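**Second-hand tables and what people do to them**
Final report, Materials and Everyday Life. Group 4: Agata Farina, Nazareno Marras, Xolani Venter. Supervisor: Yamuna Warrier. Handed in 2021-01-03.

Our first topic was the history of the paper bag. Dr. Warrier wrote "and?" in the margin of the proposal, so we moved to tables.

## 1. What we wanted to know

When a household gets rid of a dining or kitchen table, what is usually wrong with it? We had guessed it would be the legs. Agata's family table in Clondumby has had a folded beer mat under one leg for as long as she has been alive, and we assumed the rest of the country lived the same way.

We also wanted to know whether people describe the damage accurately when they sell. Anybody who has bought furniture from an ad will have a theory on this.

## 2. How we did it

We collected listings from two local second-hand boards, Zada and Pagano, during November. A listing went in if it was for one table, had a price, and had at least one full sentence of text. "Table, pick up only, no time wasters" was ruled to be a full sentence after a longer argument than it deserved.

That gave us 244 listings. We threw out repeats, mostly the same table coming back at a lower price with a sadder description, and were left with 191. Each was read by two of us separately and coded for the main complaint: surface, legs and joints, size, smell, or none given. Where we disagreed, the third person decided. The third person was usually Xolani, who now claims to be impartial in all things.

We also sent a short questionnaire to students in the Sernance residence. Graziella Rinaldi from the housing office let us put it in the monthly newsletter, between the laundry prices and a reminder not to prop open the fire doors. We got 187 answers, which is more than we expected and probably says something about November.

## 3. The surface

Surface damage was the most common complaint on both boards. Rings from cups came first, then scratches, then burns. Legs came a distant third, after size, and the beer mat theory was quietly retired.

The questionnaire agreed. Students said they minded marks more than wobble, although a fair number said they minded neither and ate in bed.

Sellers use a small set of words for a marked surface. "Character" means scratches. "Well loved" means rings. "Would suit a project" means that you should bring a sander and possibly a friend. We found one seller who wrote "ruined by my brother-in-law, ask me how," and we regret that our ethics form didn't let us ask.

Two things make a surface hard to judge from an ad. One is grain. A busy, streaky pattern hides small scratches very well, and a plain pale top shows everything, so two tables with the same history can look ten years apart. The other is light. Most sellers put the table under the ceiling lamp and the shine does the rest.

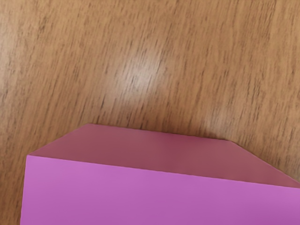 ## 4. Honesty

For this part we visited sellers. We had planned to see a decent sample and saw nine, partly because of travel rules and partly because Nazareno doesn't drive and Agata only says she does. Nine isn't a sample - it is a few afternoons - and we don't draw any conclusion about sellers in general from it.

Of those nine, most had described the damage fairly. A couple had left out a stain and then pointed at it before we had our coats off. The worst case was a table listed as seating eight, which it would, if the eight were on good terms.

The dishonesty we did find was mostly about size. Several sellers measured with the leaf out and priced accordingly. One had no idea where the leaf was.

## 5. Problems with the method

- Our codes allowed only one main complaint per table. Some tables had earned more.
- Zada cuts descriptions at 1000 characters, so the most detailed confessions may be missing their endings.
- The questionnaire asked "Is your table damaged?" without saying what counted. One student answered "emotionally."
- The smell category was used twice. We kept it out of respect.

## 6. What we would do next

We would follow a set of tables over a longer period and see which marks owners stop noticing. Dr. Warrier suggested asking people to describe their own table from memory and then comparing the answer with the table. Agata tried this on her father. He left out the beer mat, a large burn, and one of the chairs.

## 7. Who did what

Agata ran the questionnaire and wrote sections 3 and 6. Nazareno collected the listings and wrote section 2. Xolani settled the disagreements, arranged the visits, and wrote section 4, including the remark about driving, which Agata would like it noted she disputes.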